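March, late, at the kitchen table

I have spent the day being outwitted by a scheduler I wrote myself. I would like that on record somewhere other than the bug tracker.

The trouble is the same as last week. Two arms, one planner each, and a little piece of code in the middle that is supposed to stop them from wanting the same patch of air. I called it the referee when I was feeling good about it. Wouter Bakker calls it the divorce lawyer. Left says "I need the space over red," right says "so do I," and the lawyer bills both of them and does nothing.

Got in before 8 and pulled the Plestgate branch, the one where each arm reserves a chunk of space before it moves and hands it back when it's clear. On paper this is how trains have worked for a very long time. On paper I'm also a morning person.
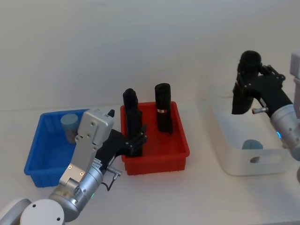 The reservation volumes were my first suspect. I had padded them generously back in the winter, after the bad afternoon with the wrist cable, and then forgotten I'd done it. So each arm was walking around in the software equivalent of a hoop skirt. I cut the padding in half and the waiting dropped off right away. Then the left planner started returning paths that went up, over, back, and down, like a man looking for his car in a parking garage. Perfectly legal paths. The cost function had no opinion about elbow travel, so the elbow traveled.

Added a cost for that. Weighted it too high, naturally. For an hour the planner preferred not to move at all, which I respect.

Wouter wandered over around lunch and asked whether the lock was being released when the gripper opened or when the arm had backed out. I said when it had backed out, obviously. Then I went and looked. It was when the gripper opened. I told him I'd "confirmed his hunch," and he was decent enough to go eat his sandwich somewhere else.

So that was the real bug, more or less. Release fires on the open command, the other arm gets the green light about 355 milliseconds before it should, the collision check notices, everyone replans, and the log fills up with polite apologies. The fat padding had been hiding it all along. I fixed one mistake in the winter by burying it under another one, and today I dug up both.

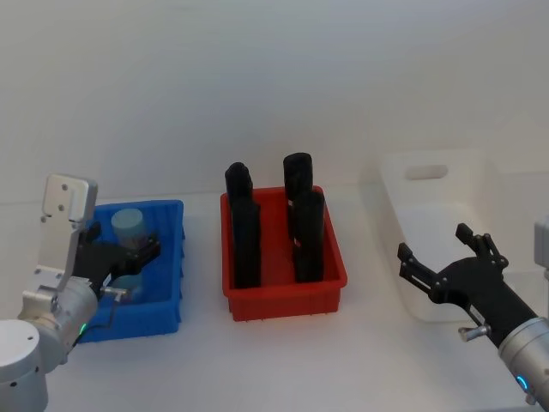
Perception is still sulking. Anything dark standing close to something else dark gets merged into one wide blob, and the grasp picker aims for the middle of the blob, where there is only air. Leemans wants to retrain. I want to split on the depth edges first and see how far that gets us, mainly since I can do it tomorrow without asking for time on the big machine. We left it at "let's see," and I have a feeling that means I'm doing it.

Also wrote 4 tests for the release timing, and 2 of them fail on the old code, as they should. The others pass on everything, including a version where I deleted the function. I'll look at those when I'm less tired.

Fastcombe call moved to the afternoon. Still need to merge the branch, rename the referee, and buy coffee filters.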